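### 3.2 Paint wear and what people remember
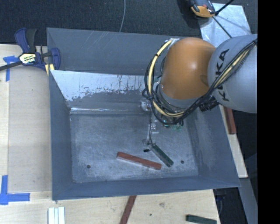 **Figure 4.** Worn paint on the rear wall of an open metal bin.

Colour memory turned out to be the most rewarding part of the Pasham survey. We asked 125 residents to pick, from a chart of 54 swatches, the colour of the old Fellent footbridge as they knew it in childhood. The bridge has been repainted 7 times, and the answers follow those coats beautifully! People who grew up on the Carroll side chose greens far more often than their neighbours across the river, a split we hadn't expected and were delighted to find.

Worn patches matter too. Many residents remembered bare metal on the handrail more vividly than any paint, and could point to the exact spot. Ragged edges of the kind in Figure 4 came up again and again in the interviews, usually as something picked at on the way to school. We return to the handrail in Section 4, where the parish repainting records for March are compared with the swatch choices.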